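**Kaiwen Xu**

Thread on the house rules we use for small gripper cells at Trestach. Several people asked for them after the Wasier write-up, so I'm putting them in one place. They sit on top of the risk assessment and don't replace it.

**2/** Write the limits on the cell. Ours has a card by the stop button with maximum grip force, maximum arm speed and the date of the last check. If the card is missing, the cell stays off.

**3/** Grip force for wrapped goods is capped at 22 newtons. That's our own figure, set for the Pedalent fingers. Other fingers need their own number. Please don't copy ours.

**4/** Anyone teaching a new pick does it at reduced speed with the hold-to-run switch in hand. No second person inside the marked area. We had this as advice until June and then made it a rule.

**5/** Open the fingers well past the width of the item before coming in. Come in slowly for the last 70 mm. Most of our crushed goods came from a fast approach with a narrow opening.

**6/** Log every pick that fails, including the dull ones. Item, force, opening, what went wrong. We have 2540 entries so far and the short ones are still useful.
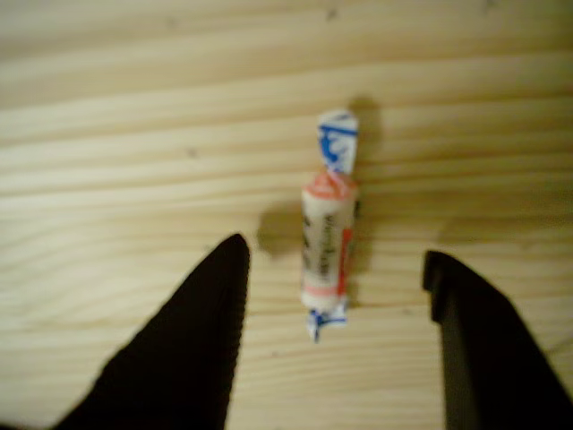

Trestach workshop, January 2026

**7/** Twist-wrapped sweets come under the same rules. One item at a time, clear surface, fingers open on both sides before anything closes. Aim for the body. The twisted ends fold under pressure and the sweet turns in the grip.

**8/** Blurry view of the item? Stop and check the focus before you check the code. If you can't read the label on screen, note that in the log next to the pick.

**9/** Food used for testing doesn't go back in the tin. It goes in the box marked TEST and nobody eats it.

**10/** Finger pads are checked at the start of each shift and changed in pairs. Gautam users: your pads are a different height, so redo the zero point afterwards.

**11/** The blank card template is on the shared drive under "cell cards". Corrections welcome, especially on 5.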